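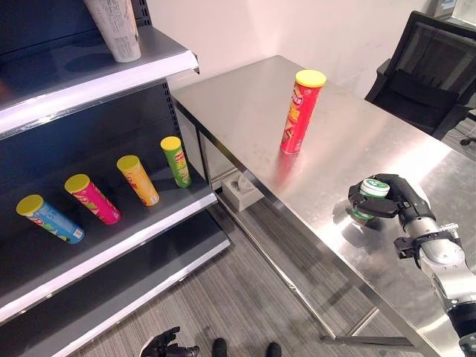 Session 7: Grasp planning when everything is a cylinder

Last time we finished with a pose estimate and a covariance, and a few of you asked what on earth you do with the covariance. Today is the answer! A grasp planner that only reads the mean will choose a lovely grasp for an object that isn't quite where it thinks. Suppose the task is moving goods between a shelf and a table. The four chip canisters on the middle shelf share a shape, near enough, so the geometry half of your detector will happily swap one for another, and it's the colour (blue, magenta-pink, orange-yellow, lime green) that has to keep them apart. Then look at the steel tabletop, where the red canister and the hand with its green-and-white container both have a reflection underneath. A depth camera can treat a reflection like that as real geometry below the surface, and your segmentation inherits the mistake.

Symmetry first

A plain cylinder looks the same from every side, so rotation about its long axis can't be recovered from shape. Please don't try! Students lose whole evenings tuning ICP to settle a yaw angle that has no right answer. Take yaw out of the state, plan over the five numbers left, and only bring it back if the task cares which way the label faces. In the Karakaya planner you do this by setting the symmetry axis in the object file. If you forget, it samples yaw as well and you get a cloud of candidates that are all the same grasp (from the object's point of view, at least; the wrist may have strong feelings about which one it gets).

That bracket matters more than it looks. Free yaw on the object is free choice for the arm. Generate the ring of approach directions, run inverse kinematics on each, and keep the ones that stay away from joint limits. On a shelf the ring shrinks to a narrow fan, as the neighbours and the shelf above take most of it away. On an open table you get nearly all of it back.

Scoring

We score each candidate by adding three costs: distance from the nearest joint limit, clearance along the approach, and expected error at contact. The third is where the covariance comes in. Project it on to the closing direction of the fingers. If the uncertainty lies along that direction, closing the hand tends to centre the object and you can be relaxed. If it lies across, the fingers may meet the object off centre and tip it over, so the cost should climb steeply. Draw this on paper before you code it. It takes a minute and it is my favourite picture in the whole course.

The starter code samples 166 candidates per object and passes the best 12 to the motion planner. Both numbers are in the config file and you are welcome to change them, but write down what you changed.

Shiny tables

Fit the table plane first, with RANSAC, then throw away every point below it. It's crude and it works very well. Two warnings. Fit the plane in the robot's base frame, with gravity known, or a patch of reflection can win the vote. And leave a small margin above the plane, or the bottom of the object goes in the bin along with the noise and your height estimate comes out short.

Exercise

Load the Hultholm log set in Stikex and replay the first 50 grasps. For each one, plot the closing direction against the longest axis of the covariance. Then add the contact term to the score, run again, and compare the rankings. Grasp 82 is optional and rather wicked: the plane fit goes wrong halfway through the approach. Have a go anyway.

Hand in your plots and a page of notes by Friday, December 20, 2024. The Brarklow lab machines have everything installed. If you use your own laptop, check that your quaternion order matches the logs (w comes last) before you ask why the arm is pointing at the ceiling.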